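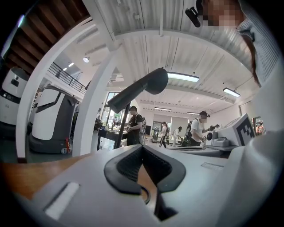
6.3 Setting up the hand-held gripper for an open day

This section covers use of the Skirnen hand-held gripper at a public demonstration where visitors are allowed to hold the unit. For use in a closed lab, go to section 5. For transport and packing, see section 8.

The gripper is shown to visitors as a tool for recording manual tasks. The operator picks up and puts down objects at the demonstration table, and the recorded views are played back on the host computer. No robot arm is driven from the gripper during an open day. Keep the arm output disabled in Ukora Console for the whole session, including rehearsal.

6.3.1 Before the doors open

1. Choose a table with clear floor on the visitor side. Other stations may be running in the same hall, and people will stop to look at them. Do not put the gripper table in the path between two stations.

2. Place the charging dock at the rear of the table, on the operator side. Route the power cable down the table leg and tape it to the floor.

3. Charge both batteries to full. One battery lasts 45 minutes with recording on.

4. Inspect the finger pads. The ribbed inner faces must be free of dust, tape residue and torn edges. Wipe them with a dry cloth. Do not use alcohol on the rubber.

5. Close the fingers slowly and check that the pads meet evenly. If one side touches first, loosen the pad screws, reseat the pad and tighten again.

6. Wipe the lens with the supplied cloth. A fingerprint near the center of the lens will show in every recording.

7. Start Ukora Console and select Profile > Demonstration. The profile limits each clip to 10 minutes and turns on face blurring for playback.

NOTE: Face blurring is applied when the clip is written to disk. The live preview is not blurred. Turn the preview monitor toward the operator, or leave it off.

CAUTION: The lens is very wide. It records people standing beside the operator as well as those in front. Post the recording notice at the entrance and again at the table before step 7.

6.3.2 Marker check

Fiducial markers in the hall can belong to more than one system. If a neighboring station uses the same marker family, the tracker may lock on to the wrong one.

1. Ask the other exhibitors which marker IDs they are using.

2. Open Tracking > Marker list and delete any ID that appears on their equipment. The default ID for the Kulline table plate is 27.

3. Walk one loop around the table with the gripper pointed outward. The tracking light should stay green. If it turns amber when facing another station, repeat step 2.

NOTE: Strong daylight from large windows can wash out a marker on a glossy surface. Move the table plate or tilt it slightly away from the glass. Overhead tube lighting does not normally cause trouble.

6.3.3 Handing the gripper to a visitor

1. Stop the current clip.

2. Fit the wrist strap on the visitor before letting go of the handle.

3. Show the trigger travel once with no object between the pads.

4. Start a new clip. Use only the soft objects from the Morikawa sample kit.

5. Stay within arm's reach. Limit the table to 2 visitors at a time — one holding, one watching.

CAUTION: Keep fingers out of the V between the pads. The spring force is low but can pinch a child's finger. Visitors may not carry the gripper away from the table.

6.3.4 After the session

1. Stop recording and wait for the status light to go out before removing the battery.

2. Delete any clip a visitor has asked to have removed. Deleted clips cannot be restored.

3. Clean the handle and strap with a damp cloth. Let the strap dry fully before packing.

4. Return the marker list to its default with Tracking > Restore. If this step is skipped, the unit will ignore the deleted IDs at the next site.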